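Housekeeping and Shared Spaces, Handout 4
Mugs, Racks and the Working Table
Course notes prepared by Siiri Rantala

Welcome back, everyone, and thank you for the very lively talk about dish towels last time (I have added your suggestions to Handout 3, so do pick up a fresh copy if you want one). Today we come to mugs, which I know sounds like a small topic for a whole session, but in any shared workplace the mugs are where good intentions go to be tested, and I have yet to visit an office where people didn't have strong feelings about them! 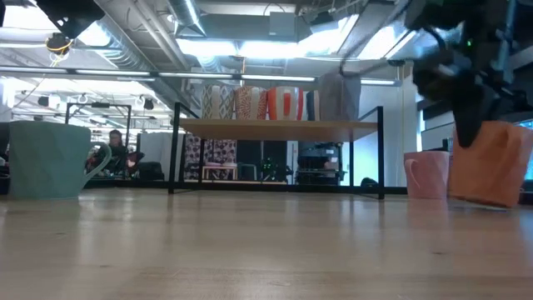
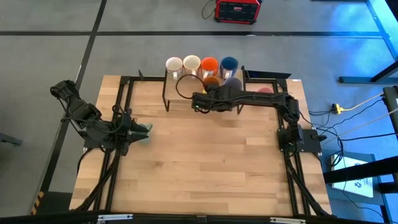
Figures 4.1 and 4.2. Mugs on a wooden tabletop and a raised row behind them (first picture); four mugs on a black metal rack along the far edge of the table (second picture).

1. The table and the row

I would like you to think of any mug area as having two parts. There is the table, where mugs land when people are using them or sorting them, and there is the row, where mugs live. Most of the trouble I see comes from letting those two run together, so that a mug waiting for the sink stands beside one waiting for coffee and the next person along has to peer into both.

A raised row helps a great deal with this. It doesn't need to be deep or grand. One board or rack, at a height people can reach without leaning over a hot drink, will do very nicely. In the first picture there are patterned and striped cups up on the top board, with a tall gray bin at the end of the same row. I'm fond of a bin in that position, as it gives spoons, filters and odd lids somewhere to go, though some of you will want yours down on the table and that is fine too.

2. Which way should the handles go?

We spent a long while on this in the December course, and I'm afraid I still hold my ground. Handles toward the person, please. The four mugs on the rack in the second picture have theirs facing the front, and you can see how easy it would be to take hold of any one of them. Handles all to the right look very smart in a catalog, but a left-handed colleague will be turning every mug around, and mugs that get turned on a narrow rack get knocked.

On the table itself I'm much more relaxed. Leave a hand's width between mugs and let the handles point where they like.

3. Color as a label

If people each keep their own mug, let color do the work of a name sticker. Mint green, pale pink and orange, like the three on the table in the first picture, can be told apart from across a room, even by someone in a hurry. Remember that the color may also be on the inside. The rack in the second picture has a mug with an orange interior and another with a blue one, and an inside color is handy when you are looking down at a crowded table.

Two notes from our site visits. At Wonemley they had 55 people and more than 200 mugs, which had crept in one birthday at a time. Skardale had a simpler rule, one color to each team and guests drink from white, and it was the calmer kitchen of the two by a long way.

4. Caring for a wooden top

Wipe along the grain, dry it with a second cloth, and lift mugs up when you move them. Sliding leaves fine scratches, especially if the foot of the mug is unglazed. For pale rings, try a little oil on a soft cloth and leave it overnight before you reach for anything stronger.

For next time (17th March)

Please sketch the mug area where you work or live, marking the table and the row, and write a page on one change you would make to it. Bring a mug as well, any mug, and we'll practice setting out a row together before the break.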